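Notebook, September, started 8.40

Carrying on with the breath analyser checks for the Plosar defence file. Two questions from the solicitor, Ngozi Amadi. Does the station instrument read high when the simulator solution is past its change date, and is the gap between the two breath samples within what the maker allows? She wants something she can put in front of a court, so everything goes in here as it is done, including the bits that went wrong.

Instrument on the bench is the Etim, same model as the one at the station but not the same unit. Serial plate reads to 2723. Dilwyn signed it in and the seal was intact. Warm-up took longer than the handbook says. Left it alone until the ready light held steady, then ran air blanks until I got 5 clean ones in a row.

First run with fresh solution. Readings sat where they should. Second run with the old bottle. Lower than fresh on every pass, which is what you would expect as alcohol is carried off with use. Bad news for the argument Ngozi was hoping to make about the solution itself. But an instrument adjusted against a weak standard would then read high on a real person, and we don't know whether that was done. Need the service log.
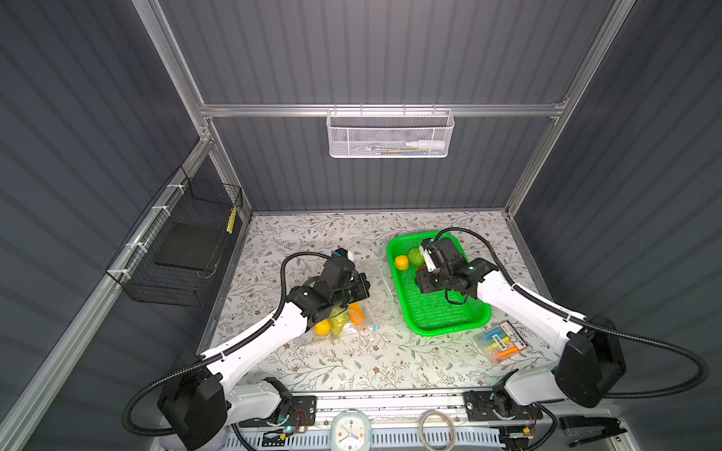 Chiamaka rang the station about the log at 10.15. They will release it only on a written request from the solicitor on record, quoting the custody reference. Passed that to Ngozi. The disclosure bundle runs to 212 pages and the log is not in it. The printout at page 3 has the two breath samples but the operator's name is cut off in the copying.

Steinar thinks we should drop the mouth alcohol point. The client says he used mouthwash in the car, but the custody record puts him in the building well before the first sample, and the observation period is signed for. I agree. It can stay in the notes but it should not be in the report.

Afternoon. Repeated the old bottle run after lunch with the hose warmed properly. I had not let it come up to temperature this morning, so the second run above is to be treated as doubtful. Same direction, smaller gap. Results written to sheet 1090, raw printouts stapled behind it.

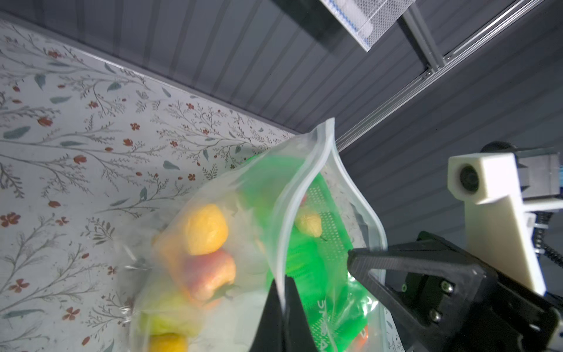
Bagged fruit, with a green mesh bag in with it.

To do:
Abimbola to check my arithmetic on sheet 1090 before it goes anywhere.
Ask Dedach for the batch certificate for the old bottle. The label is smudged and I can't swear to the last digit.
Ngozi to send the written request for the service log and copy us in.
Find out whether the Plastville hearing is for plea only. If it is, the report can wait for the log.

Instrument switched off and locked away 16.50. Key with Dilwyn.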